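October, workshop notebook, back table

Started at 4 with a cup of tea and a promise to Nga Kim that I would finally write down how we have the hanger and basket table laid out, so that she and Khôi Chu can set it up the same way when I'm over at Zenville. I keep carrying it in my head and then telling three people three slightly different versions, which helps no one, least of all me.

The board first. We went back to the plain white one on top of the wood table, after a month of working straight on the wood. I like the wood better, I'll admit it (it's a nice warm color and it feels less like a dentist's office), but the gray hangers are so much easier to find on white that I've stopped arguing. Fares Awad wiped it down this morning and it came up beautifully. Please don't write on it, even in pencil!

Then the basket. It's the big dark brown wicker one, and it goes on the left with the open top up and nothing in it. Khang Hà asked whether we could swap in the Ostano bin so we wouldn't have wicker crumbs everywhere, and I said I'd think about it, but the weave is half the reason I wanted a basket in the first place. A hanger hook loves to catch in a weave. If we only ever practice with smooth-sided things we'll be very pleased with ourselves and learn very little.

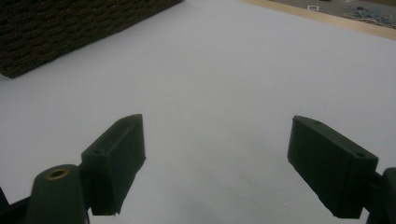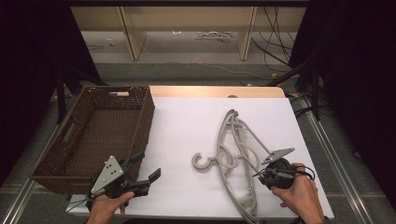 The back table with the white board down. The whole basket and the gray hanger are in the second picture.

Now the hangers, my favorite part and everybody else's least favorite. Lay the plastic down toward the middle and right of the board and leave it in whatever tangle it lands in. I know it's tempting to straighten it, I catch my own hands doing it. Cường Văn thinks the hook should always face the basket, and I see his point, but I'd sooner let it fall where it falls and make a note of it. We have 50 of the gray ones from Pirnent in the closet, so if one cracks just toss it and take another, no need to ask me.

One more thing about the handle holes. The basket has an oval cut-out in the short side, and I'd like us to try hooking a hanger through it sometime soon. Khôi thinks it's a waste of an afternoon. He may be right, but I've got 2 afternoons free and I'd like to find out for myself.

To do: felt pads for under the board so it doesn't slide on the wood. Ask Khang where the spare basket went. Copy this page for Nga and leave it on her desk with the closet key.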